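Oil-finished countertop feels tacky weeks later, strip it or wait?

Posted in Finishes and Surfaces

Oanh Quan
I put four coats of Utis hardwax oil on a beech countertop in January, in a utility room that stays near 60 degrees. The can says 24 hours between coats and I kept to that. It is now five weeks on and the surface still grabs at a dry cloth, worst near the sink end. Coverage worked out far heavier than the label rate. Should I strip it, or will it cure if left alone? Sanded to 180 before the first coat, no stain underneath.

Prorkmont_Dan
Too much oil, too cold a room. Hardwax oils cure by taking up oxygen, and a thick film skins over on top while the lower part stays soft. Each further coat slows the one beneath it. Two coats is normal on beech.

Try this before stripping. Raise the room to 70 degrees and keep air moving for four days. Then wipe a hand-sized area with mineral spirits on a white rag, rub firmly, and let it dry overnight. If the rag picks up yellow residue and the patch is firm the next morning, do the rest of the top in the same way. Work in sections and change rags often. Lay used rags flat outdoors to dry, or put them in a metal can of water with a lid. Oily rags in a pile can catch fire without a spark. 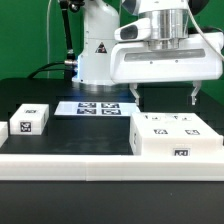 Can a water-based topcoat go over the tacky oil to seal it in?

A topcoat will not bond to uncured oil. It will wrinkle or peel, and the oil under it will then take even longer to harden. Leave the surface open until a fingernail no longer marks it.

If the solvent wipe does nothing, use a card scraper, then 120 and 180 grit. Soft finish clogs paper fast, so scrape first. Recoat with one thin coat, wait 15 minutes, and buff off everything that has not soaked in.

mbench92
Had this with Avcı oil on a desk. Left it alone and it went hard by summer. Yours may too.

hollis_k
Agree with the wipe test. One addition: check whether the sink end is getting wet from underneath. Bare end grain at the cutout draws in water, and oil over damp wood stays soft. Pull the bead of sealant in one corner and look. If the wood there is gray, let it dry fully before any recoat.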